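Suchbegriff eingeben Suchen Erweiterte Suche

Kategorie: Arbeit und Beruf > Technik im Betrieb

Automat schraubt die Deckel zu – was bleibt für uns am Packtisch?

Ich arbeite seit 19 Monaten bei Midier, wir packen Vorratsbehälter von Hand. Im Januar soll eine Anlage von Husard kommen, die das Verschließen übernimmt. Wir sind zu zweit am Tisch und schaffen in einer Schicht 898 Stück. Der Chef sagt, keiner wird entlassen, aber wer kontrolliert dann die Gewinde? Bei den durchsichtigen Behältern mit grünem Deckel muss man fühlen, ob er gerade sitzt.
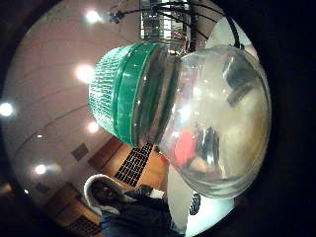

Antworten aus der Gemeinschaft

Ekow Mahama
Bei uns in Sistby war es ähnlich. Die Maschine schließt gut, aber sie braucht jemanden, der sie einrichtet und die Ausschussteile ansieht. Ich mache heute weniger Handgriffe und mehr Kontrolle. Für die Handgelenke ist es besser, für den Kopf ist es müder. Bitte fragen Sie früh nach der Schulung, und zwar schriftlich. Bei uns waren nur 2 Plätze frei, und die älteren Kollegen haben zu spät gefragt. Gefäße mit gelbem Inhalt bleiben bei uns vorerst Handarbeit.

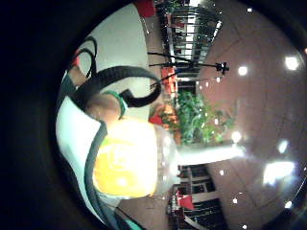
Liapis77
Schulung ist gut, aber zuerst zum Betriebsrat. Die Aufgaben müssen neu beschrieben werden, sonst macht man Kontrolle zum alten Lohn.

packerin_nord
Kommt auf den Betrieb an. Bei uns steht die Anlage meistens.

Kommentare

Tove: Wir haben nach 20 Schichten die Pausen neu verteilt, weil der Takt jetzt von der Maschine kommt – das sollte man vorher besprechen.

Marek_L: Danke, das mit dem Lohn wusste ich nicht.

Ekow Mahama: Ja, Liapis77 hat recht, das habe ich vergessen.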